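**Farkunach Water** is a canal in the Kivwood district, used mainly by walkers and landscape photographers. It runs for 11 miles between Rondenley and the Trummer basin and has five locks. Commercial traffic ended when the sawmill at Rondenley closed, and the towpath was later opened to the public.

Photographers favor the stretch below the third lock, where mist collects on fall mornings. A local print survey of the canal holds 1,051 pictures, more than 70 of them made from the same footbridge.
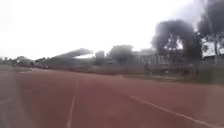
Members of the Rondenley camera club disagree over the best hour, one of them writing in its newsletter that "the light before sunrise is flat, and I would sooner wait until it reaches the reeds."

The towpath floods in March most years. Parking is at the Trummer end only.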